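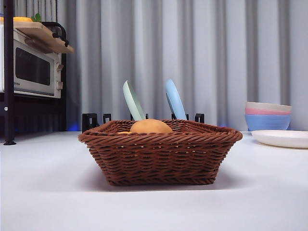
So the sourdough starter is dead. I left it on the windowsill over the long weekend, forgot it existed, and came home to something grey with a pink streak through it. Pink means bin, apparently. I'd had it for two years and never gave it a name, so at least there was no funeral.

Which means I'm back on ordinary yeasted rolls, and I have to say I'm not that sad about it! They take an arvo instead of a weekend and the kids will eat them without picking the crust off. I've had a few emails asking what I do, so I'll put it down properly and then I can stop typing it out on my phone at the school gate.

500 grams of bread flour, a sachet of dried yeast, a big teaspoon of salt, 50 grams of soft butter, an egg, and warm milk until it looks right (sorry Mum, I know you hate that). I knead it by hand because our mixer walks itself along the bench and I don't trust it. Ten minutes if I'm feeling virtuous, six if the cricket's on. Then it sits under a tea towel until it's puffy, gets cut into rolls, sits again, gets brushed with egg and goes in a hot oven until the tops have gone a proper colour. Mine's a fan oven and runs hot, so keep an eye on yours.

The butter was Wálter's idea. Wálter Agudelo had the stall next to mine back when I was selling jam at the market, and he reckoned my old rolls tasted like a sponge you'd wash the car with. Fair enough. He used to bring his own along in an esky lined with tea towels and swap me half a dozen for a jar of marmalade. I think he did better out of that than I did, marmalade is a pain to make, but gee they were good rolls.

I tried freezing the dough last winter and it was only okay. Freezing them baked works much better – ten minutes in the oven straight from the freezer, bit of water flicked over the top. Don't microwave them unless you're eating them right that second, they go like a boot.

Flour has gone up again, by the way. The 900 gram bag I used to grab without looking is now one I stand in front of for a bit. If anyone knows somewhere that does the big sacks and doesn't mind posting to the country, leave a comment. I've got a bin with a tight lid and a husband who has promised to carry it in from the ute.

Next week is plums, I've got buckets of them.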